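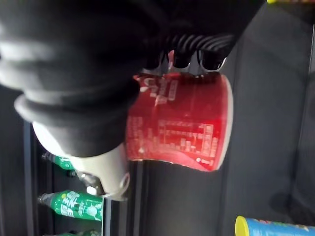

Sigo sin ver claro lo del irrigador como sustituto de la seda, y eso que en la clínica de Clarkstead me lo han recomendado ya dos veces. Mi marido lo llena por la noche, yo sigo con el hilo y un enjuague de agua con sal en un vaso rojo con letras blancas como el de arriba, y en la última revisión nos dijeron a los dos exactamente lo mismo: encías algo inflamadas detrás de los molares de abajo. Una boca contra otra no demuestra nada, ya lo sé, pero tampoco me empuja a gastarme el dinero.

El 2020-12-20 se escribió en la lista:

> Hola a todos. Llevo desde septiembre con el Flestik y estoy
> encantada. Según el folleto, en 4 semanas reduce el sangrado
> un 56 %, y lo han probado con 1.311 usuarios. El Satik hace lo
> mismo, pero con el depósito más pequeño. ¿Alguien lo usa con
> ortodoncia? La boquilla Kairys se compra aparte, son unos
> 39 euros. Yo la seda la he dejado del todo.

A ver, por partes.

El 56 % ¿respecto a qué? Si comparan con gente que solo se cepillaba, me creo casi cualquier cifra, porque pasar de no limpiar entre los dientes a limpiar con lo que sea tiene que notarse. La comparación que me interesa es con alguien que use bien la seda o los cepillos interproximales, y esa no la encuentro en el folleto. Lo he leído entero, letra pequeña incluida.

Los 1.311 usuarios: ¿los examinó un higienista o rellenaron una encuesta en casa? "Probado con" puede querer decir las dos cosas. Y cuatro semanas me parecen poquísimas. Yo la primera semana de cualquier cacharro nuevo me limpio la boca como nunca.

Con ortodoncia sí le veo más sentido, pasar el hilo por debajo del arco es un suplicio. Ahí me callo. Pero 39 euros por una boquilla, además del aparato, me parece un abuso, y antes de comprarla preguntaría cada cuánto hay que cambiarla.

Lo de dejar la seda del todo yo no lo haría sin consultarlo con quien te lleve la boca, y menos si todavía te sangra algo.

Si alguien tiene el estudio completo, que lo mande a la lista y lo leo. El folleto no, que ese ya lo tengo.

Un saludo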